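Pressemitteilung
Drudow, Mai 2018

Altetwood eröffnet neues Lager für Aufbewahrung in Gomorholm

Der Haushaltswarenhändler Altetwood vergrößert seinen Standort in Gomorholm. Ab Juli werden von dort aus alle Bestellungen für den Fachhandel verschickt. Das neue Lager bietet Platz für 1.841 Artikel, von der Brotdose bis zum Schubladeneinsatz. 35 neue Arbeitsplätze sind geplant, davon sieben für Auszubildende.

"Wir haben lange nach einem passenden Gebäude gesucht, und wir sind sehr froh, dass wir in der Region bleiben können", erklärt Geschäftsführerin Hala Ouazzani. "Viele unserer Kunden sind kleine Läden. Sie möchten nicht eine ganze Palette kaufen, sondern manchmal nur einen Karton. Das wird jetzt einfacher möglich sein."

Gleichzeitig mit der Eröffnung kommt die Serie Ragab in den Handel. Sie umfasst Behälter für Küche, Bad und Büro, die in verschiedenen Größen bestellt werden können. Für die Gestaltung ist Dalia Ouazzani verantwortlich. Sie hat sich bei den ersten Modellen für klare Formen entschieden - ohne Deckel und ohne Muster.

Händler können die Serie vorab im Ausstellungsraum in Drudow ansehen. Eine Anmeldung per E-Mail ist erforderlich. Für Erstbestellungen ab 300 Euro übernimmt Altetwood bis Ende Juli die Versandkosten. Der Katalog wird auf Wunsch auch gedruckt zugeschickt.

Pressekontakt: Altetwood, Abteilung Kommunikation, Drudow
Abdruck frei, Belegexemplar erbeten.
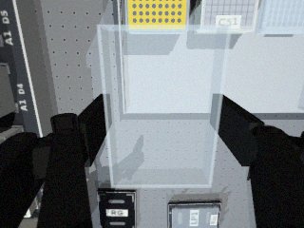
Durchsichtiger rechteckiger Behälter, nach unten schmaler (Computergrafik)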